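How does a robot learn to pick things up?

You probably can't remember learning to pick up a cup. You grabbed, you dropped, you spilled, and after a lot of tries your hands knew what to do. A robot can learn from tries as well, but it needs far more of them than you did, and somebody has to collect them.

One try, saved from start to finish, is called an example. It has two parts. The first part is what the robot could see at each moment. The second part is what the arm did at each moment, such as turning a joint a little or closing the fingers. A computer program looks through a big pile of examples and slowly works out which moves go with which views. People call this training.

Where do the examples come from? At a small lab called Firard, a person does the job first. Lingyun Zeng holds a controller with one hand and steers the arm. When she moves, the arm moves. She reaches for the object, closes the fingers, lifts, and puts the object down. Then she presses a button and the example is saved. Each one takes her less than a minute. On a good day she saves 54 of them, and then her wrist is tired.

The pile for one job, which the lab named Omutitz, has over 2,000 examples in it. That's a lot of lifting!

If every example were the same, the robot would only learn one thing. Put the object a hand's width to the left and it would reach for empty air. So the lab changes things between tries. The object goes in a new spot. The floor has a different colour. The light comes from the other side. Sometimes the table is taller or the arm starts in a different position.

Mistakes happen too. If Lingyun knocks the object over, she marks that example as a miss. Her workmate Pankaj Shukla checks the pile later and sorts the misses from the good ones. Some programs can learn from misses, as long as they are labelled properly. A miss with the wrong label is a problem, because the program will copy it.

When training is finished, the robot gets a test. Nobody steers. The object is put in places that weren't in the pile, and the lab writes down how often the arm gets it right. If it keeps failing in one kind of spot, Lingyun goes back and makes more examples there.

Try it at home: ask a friend to close their eyes, then guide their hand to a spoon using only the words left, right, forward, back, down and grab. Write down every word you said. That list is a bit like half of an example. Can you work out which half is missing?

Comments

Judite Brandão, 26/09/2019
We did the spoon game with my class. It took one pair 5 minutes and a lot of giggling.

Elibariki Rotich
My daughter wants to know if the robot gets bored. I said no, but Lingyun might.

Guoqing Xu
The missing half is what the robot sees!
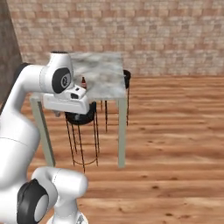
Many examples are made inside a computer, where the arm, the room and everything in it are drawn by a program. This is called simulation. Nothing can break there, and a new try can begin straight away. The arm still has to do the same careful work, like bringing its gripper in close to a little reddish-brown bottle on a marble-patterned table. A narrow neck makes a bottle tricky, so the program needs to see plenty of different ways to reach for one. Later the lab can mix these examples with ones from a real arm — the two kinds don't match perfectly, and a robot that has only practised in simulation may be clumsy at first in a real room.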